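Drucken | Als E-Mail versenden
Mittwoch, 9. März 2022
Pressestelle Nultholm

Nultholm verlängert Ausleihfristen und schafft Mahngebühren ab

Nultholm — Die Stadtbücherei Nultholm erhebt ab sofort keine Mahngebühren mehr. Zugleich verlängert sich die Leihfrist für Bücher von drei auf vier Wochen. Das teilte die Stadtverwaltung am Vormittag mit. Der Beschluss zur neuen Benutzungsordnung war bereits im Dezember gefallen, die Umstellung des Ausleihsystems nahm die ersten Wochen des Jahres in Anspruch.

Offene Gebühren aus der Zeit vor der Umstellung werden gelöscht. Betroffen sind 839 Benutzerkonten. Wer gesperrt war, kann den Ausweis wieder verwenden, ein Antrag ist nicht erforderlich. Ersatz für verlorene oder beschädigte Medien muss weiterhin geleistet werden, berechnet wird der Ladenpreis. Bei älteren Titeln, die nicht mehr lieferbar sind, gilt eine Pauschale von 20 Euro.

Die Regelung gilt für die Hauptstelle am Markt und für die Zweigstelle Urkside. Bücher können in beiden Häusern zurückgegeben werden, unabhängig davon, wo sie entliehen wurden. In Urkside ist dafür neben dem Eingang eine Rückgabeklappe eingebaut worden, die auch sonntags offen ist. Spiele und Tonträger sollen wie bisher am Tresen abgegeben werden.

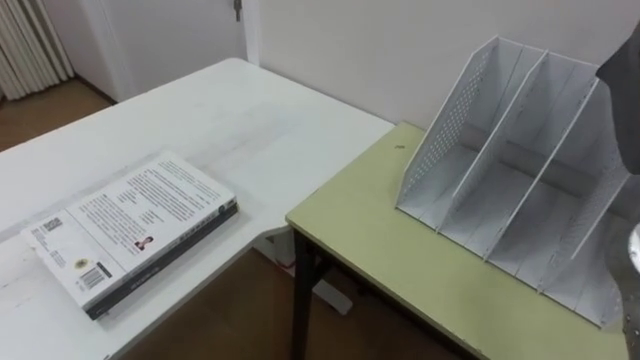

Aus der Leserschaft kam zu den Plänen auch Kritik. Eine Nutzerin der Zweigstelle schrieb der Bücherei, ohne Gebühren blieben gefragte Romane noch länger weg, und wer vorgemerkt habe, warte dann eben zwei Monate. Die Bücherei hat darauf mit einer Einschränkung reagiert: Liegt eine Vormerkung vor, ist keine Verlängerung möglich, und nach Ablauf der Frist wird das Konto bis zur Rückgabe gesperrt. Erinnerungen gehen drei Tage vor dem Termin per E-Mail heraus, auf Wunsch auch per Post.

Der Bestand an Taschenbüchern wird im laufenden Jahr um bis zu 800 Bände erweitert. Schwerpunkte sind Krimis, Reiseberichte und Sachbücher zu Garten und Haushalt. Die Beschaffung übernimmt wie in den Vorjahren die Buchhandlung Bae. Vorschläge für Anschaffungen nimmt das Team an beiden Standorten entgegen — schriftlich auf den ausliegenden Karten oder über das Formular im Katalog.

Die Software für Ausleihe und Katalog stammt von Toteck. Mit dem Wechsel ändern sich auch die Zugangsdaten für das Online-Konto. Die Benutzernummer bleibt gleich, das Passwort muss bei der ersten Anmeldung neu vergeben werden. Merklisten aus dem alten Katalog wurden übernommen, die Ausleihhistorie aus Gründen des Datenschutzes nicht.

Die Jahresgebühr für Erwachsene bleibt unverändert. Kinder und Jugendliche unter 18 Jahren leihen weiterhin kostenlos aus. Die geänderte Benutzungsordnung hängt in beiden Häusern aus und ist auf der Internetseite der Stadt abrufbar. Rückfragen beantwortet die Bücherei telefonisch unter der Durchwahl 2214 während der Öffnungszeiten.

3 Kommentare | 12-mal geteilt
Drucken | Als E-Mail versenden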